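Ongate Classroom Simulator, Club License - Review

Reviewed by Leonora Enriquez
Category: Software / Simulation / Education
Version tested: club license, 15 seats
Rating: 3 out of 5

Background

Our robotics club runs out of a high school in Grundgate and enters the household tasks division of the regional student competition. Students write the control code for a mobile base with a single arm. The robot has to get through a set of rooms, find a named appliance or piece of furniture, and stop in front of it within tolerance. Later rounds add opening and closing.

We have one physical robot and 23 students. Until this year the queue for robot time was the main limit on what anyone could learn. Ongate was bought to fix that. I have been the software mentor for two seasons and did the install and most of the support. Esmaeil Bagheri coaches the competition team and used it with the older students, and his notes are folded in below.

Installation

The installer is a single download with a license key per seat. It wants a discrete graphics card. On our lab desktops it installed without trouble. On the school laptops it starts, complains about the driver, and drops to a reduced renderer that is slow but usable for checking logic. Saved worlds open on both.

The license server needs a fixed address on the school network. The manual covers this in one paragraph on page 2 and leaves out the port number, which is in the release notes. Allow an afternoon if your network is managed by the district.

Updates are manual. I prefer that during competition season.

Worlds and assets

The club license comes with a set of home interiors and a room editor. Walls, doors, large appliances and storage items snap to a grid. Lighting is set per room. Surface textures are plain and the resolution is modest, and I have no complaint about either. Students who tried the Mukemo package last year will find the Ongate rooms sparser, but they load much faster.

Collision shapes are good on large objects and poor on small ones. Handles in particular get a simplified shape that is fatter than what is drawn. A gripper will report contact slightly before it should. We lost a full session to this before Esmaeil turned on the collision overlay and found the offset. The overlay is under Debug, then Physics, and should be on by default for student accounts.

Doors have a hinge friction setting. The default is too low, and a door nudged by the base will swing until it hits its stop. Raise it before giving the world to beginners.

Programming interface

Students write in Python against a small library. The calls we use most are drive, turn, read camera, and move arm to pose. Naming is consistent. Error messages give a line number and a plain sentence, and the ninth graders could act on most of them without help.

The block editor is weaker. It generates correct code but will not read edited code back in, so a student who switches to text cannot go back. Plan for that in the first month.

Simulated time can be run faster than real time. Above 3x the arm controller becomes unstable on our hardware. The base is fine at any speed we tried.

Camera model

This is the part I would ask other clubs to look at closely before buying. The camera can be mounted on the base, on a mast, or on the wrist. Field of view, tilt and height are all adjustable, and the view updates while you drag the sliders. Image noise and lens distortion are off unless you turn them on. Code tuned on clean images did badly on our physical robot, so we now require both settings to be on for any run that counts toward team selection.

Depth output is available and accurate. It is noiseless too, with no option to change that in the club license. The noise option belongs to the full license, priced well out of our range.

Classroom management

The teacher console shows each seat, the world loaded, and the last error. It can push a world to every seat at once. It cannot collect student files, so we use a shared folder as before. Replays can be saved and scrubbed, and Esmaeil goes over them with the team after practice. Replay files are large.

Comparison

The Ansari kit is the other product we considered. It has a better arm model and proper grading tools, but no indoor worlds to speak of, and our division is entirely indoors. Mukemo looks best on a projector and needs an internet connection for every run - a serious problem in our building.

Support

I sent three tickets. Two were answered the next school day with a usable fix. The third, on the handle shapes, was acknowledged and is still open.

Verdict

Recommended for clubs with decent desktops and at least one adult willing to read release notes. Not recommended for a laptop-only room. Three points out of five, and I would move it to four if the contact shapes were corrected and depth noise came with the club license.

Camera placement exercise

Camera tilt is the setting new students get wrong most often, and the exercise we built for it uses a stock kitchen world with no changes. Students load the view, name the target appliance, and say what their detector has to work with. In this one the refrigerator is seen from low down and its top is out of view, so code that expects the full outline of the appliance has to do without the upper edge. What it does have is the thin dark gap between the two white doors and the long dark handle on the left one. Both stand out well against the white, and either makes a reasonable feature for a first attempt at lining up the base. Students then adjust height and tilt and write down the values they settled on.
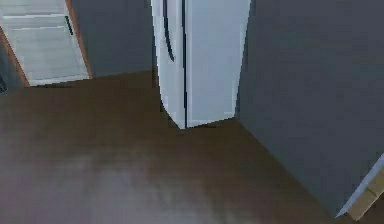
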